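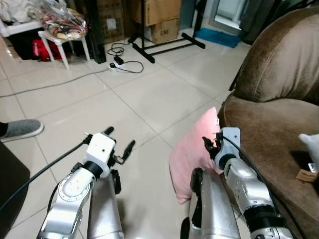 Dikier, April

Forum > Movies > Action & Sci-Fi > Plidia (the first one) – does it hold up??

gripjaw_16
ok so rewatched Plidia last night for the first time since I was a kid. Had the VHS, wore it out. Remembered the train fight as 20 minutes of pure chaos. It's short. Like really short. And the villain is gone before the second half even starts?? Still love the score tho. Anyone else go back to it lately

mothlight
Saw it at a late show in college. Crowd was into it, I was not. Script is a mess, the sister subplot goes nowhere. Meléndez is doing a whole different movie from everybody else

gripjaw_16
Meléndez is the best thing in it, come on

mothlight
best thing in a bad movie, sure

NFleury
Villain isn't gone, he's in the harbor scene. Back of the boat, gray coat. Depends which cut you have. The TV one trims it – and most of the train fight too. Theatrical is better paced.
– Noémie Fleury

gripjaw_16
wait theres two cuts?? mine says 90 minutes on the box

NFleury
That's the TV one.

dadrock_dan
2 is better. There I said it. Jamolska directed that one and you can tell, the action makes sense, you know where people are standing. First one is all close ups of elbows

mothlight
Part 2 has the talking dog

dadrock_dan
for ONE scene

mothlight
one scene too many

pinkeraser
my mom took me to this when I was way too young, had to leave at the part with the elevator. Finally finished it last year. Elevator part still got me lol. rest is kinda boring, sorry. love theme over the credits is awful

gripjaw_16
the credits song is a banger and I wont hear otherwise

dadrock_dan
Seconded. Had it on cassette

mothlight
You two deserve each other. 4/10, and thats me being nice bc of the stunt on the bridge

NFleury
7 for the theatrical, 5 for TV. Bridge stunt is the same in both.

gripjaw_16
ok where do I find the theatrical one. don't want to pay 50 bucks for some used disc

NFleury
Library had it when I looked. Check the back, should list the harbor chapter.

gripjaw_16
going tmrw, will report back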